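December, late, tea going cold next to me

What a day on the grippers! I have to get this down before I sleep because tomorrow it will all blur together.

We finally put the Kirora fingers up against the Istden ones on the same arm, same controller, same operator (me, poor arm). Kam-wah had the mounting plate ready before I even had my coat off, and the swap took us 34 minutes the first time, most of it spent hunting for the one hex key that fits. Second swap was much quicker. By the third I could do it while talking.

The Istden pair closes beautifully. It's so smooth, and the force readings barely wobble. But it's slow to let go, and when you're teleoperating you feel that lag in your shoulders. The Kirora pair is the opposite, a bit rough on the close, a tiny click you can hear across the room, and then it opens the moment you ask. I love it. I did run after run and kept saying "one more" until Sayaka told me I'd said it at least a dozen times.

We logged 548 grasps on the Kirora and 621 on the Istden. Not an even match, I know, I know. Fulgencio will complain, and he'll be right, so I'll top up the Kirora side tomorrow morning before he gets in. Drops are still to be tallied. My gut says the Istden wins on small round things and loses on anything flat, but my gut also liked the old controller, so we'll see.

Wrist camera: much happier with it now that Ramiro talked me into tilting it down a few degrees. You get both fingertips and a good stretch of the table past them, and I stopped overshooting on the approach.
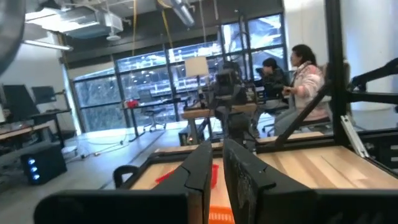

Does the wrist view beat the overhead one for thin, flat pieces? For the last couple of inches it does, by a lot, but I still want the overhead for finding the piece in the first place.

Candela wants to try the Clondine controller next, with the gains left at whatever it ships with. I'd rather tune first, but she has a point that we never test anything the way a new person would meet it. We shook on it: 3 sessions stock, then I get to fiddle.

Other things to remember: order spare finger pads, both kinds. Ask Montoya if the longer cable has shipped. Write the swap steps down for Kam-wah, who does them from memory and skips the torque check.

My hands are still making little pinching motions as I write. Bed.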